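Setting up the grocery bag

3. Open the bag all the way and crumple the rim down with your hands. I go around twice -- the first pass never holds.

4. Tape the rim down with black tape. Use short strips and press each one for a few seconds.

5. Lay the blue bottle on its side on the bottom of the bag. The carrot goes next to it, at a slant, with the green end up by the wall.

6. Ball up one white tissue and drop it in. Don't fold it neatly, please!

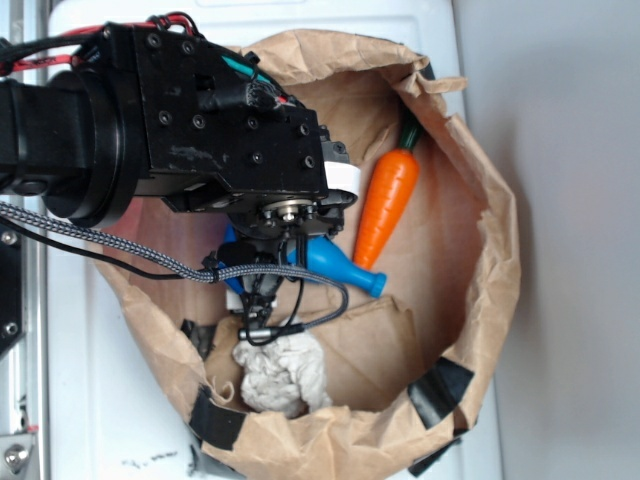
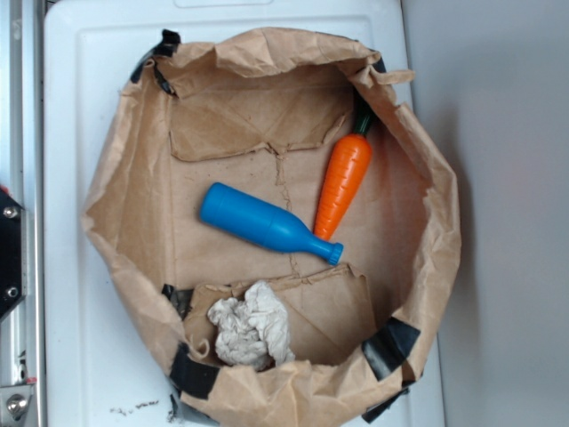
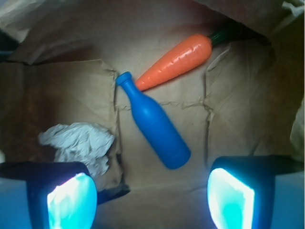

Kereama Play Kitchen Team
Bottle, carrot and tissue in the paper bag

Note: If a flap of paper pops up from the bottom, I just leave it (life's too short).

Caution: Peel the tape slowly when you pack up. I've torn two bags by yanking. Spares are with Eimear Ó Riain in room 236.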